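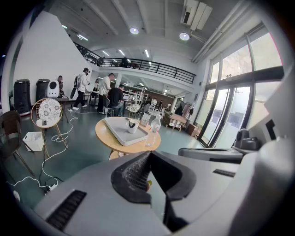

The hall at Szekeres, with the round table, the gold chair and the two black speakers by the wall.

Győző Gulyás does not like to be called a decorator. He is 63 years old, he has worked with furniture since school, and when I ask what I should write under his name, he thinks for a long time and then he says "furniture man". He takes care of the rooms at Szekeres, a hall which people rent for meetings, small concerts, courses and birthdays. He brings the chairs in, he brings them out again, and between these two things he has many opinions.

We talked on 2018-05-10, in the kitchen behind the hall. He made the coffee himself and he did not let me help.

My first question was about the round table, because it is the thing I would take home if I could. It is light wood and it stands on one single base. Gulyás was pleased that I started there.

"A table with four legs tells you where to sit," he said. "With one leg in the middle you can sit where you want, and you can bring one more chair when a friend comes. For a hall like ours this is very practical. The bad side is that people lean on the edge. I tell them, please, do not lean, and they lean."

He bought it from Demer, a furniture shop that closed the year after. The owner wanted to sell him a second one for half the price and he refused. He still thinks about this. "I had no place for it then. Now I have place, and there is no Demer."

On the table he likes to have a tray. The one he uses is white and rectangular, and a mug goes on it. I asked if this is for the look.

"It is for the wood. A hot mug makes a ring, and then I must sand the top and oil it, and for two days there is no table. The tray I can wash in one minute. I put a water bottle next to it also, for the person who will speak. And the card, in the small clear holder. People take a card if it stands up. When it lies flat, they put their cup on it."

The gold chair has a longer history. It has a round back and thin gold legs, and the white cushion is printed with black flowers in a kind of medallion. When I first saw it I thought it came from a theater. Gulyás laughed about this. It came from a hair salon in Dundik, where it stood next to the window for the customers who were waiting.

"There were three of them," he said. "One was broken already and one the owner kept for her mother. So I have one. Every week somebody asks me where are the others. For photographs everybody wants this chair. To sit on it for a full evening, they prefer the brown one."

The brown one is a wooden chair with dark legs. He repaired it two times, both times with the same glue, and he speaks about it with more respect. "The gold chair is a guest. The brown chair works here."

I asked him about the floor. It is a strong green, going into blue, and in a room with a high white wall you notice it before anything else. He did not choose it. When he came to Szekeres it was already there, and his first idea was to cover it with carpet.

"I even measured for the carpet. Then I saw the price, and I waited, and while I waited I started to like it. Light furniture looks good on it, white things look very clean. Only the cables are a problem. A white cable on a green floor, you see each meter."

The cables are his big subject. A hall with speakers needs them, and each group which comes puts the tables in another position, so the power strip has to travel too. Gulyás has tried to keep everything along the wall. He showed me a roll of tape, from Zivard, which he buys in boxes of 20.

"When people set up, they first put the table, then they look for electricity. I would like that they do it the other way. First look where is the socket, then put the table. But everybody is in a hurry and everybody has a telephone to charge. So the cable goes across the floor, in loops, and I walk behind with my tape."

Does he get angry?

"No. A little. If there are children in the hall, then yes."

The two black speakers stand on the floor against the wall, one of them taller than the other. I supposed that they are not from the same set, and he confirmed it. The tall one was bought new, the other came from a dance teacher who moved away and could not take it on the train. He has been told by musicians that this is wrong, that two speakers must be the same. He has also been told by the neighbors that they can hear very well.

Plastic boxes are the last thing in his system, and he is proud of them. Each group gets a white storage box, and everything small goes into it when the day is over: adapters, pens, gloves, what people forget. He used to have cardboard ones, but in July, when the hall is washed with a lot of water, the bottoms became soft.

"I write nothing on the box," he said. "Before, I wrote the names, and then the group changed the name, or there came a second Anna. Now the box stays near the place where they work and they know it. The rule is only that at seven o'clock it must be off the floor."

While we talked, he stood up twice to look through the door into the hall. I asked what he was checking. "The round table," he said. "If they move it, they must lift it. They must not pull."

Next he wants to change the big work table, which he finds too heavy — he has already found one that folds, but the legs are a color he does not like. He asked me what I think about painting them. I said gold, because of the chair. He did not answer, but he took a pencil and wrote it down on the back of the coffee package.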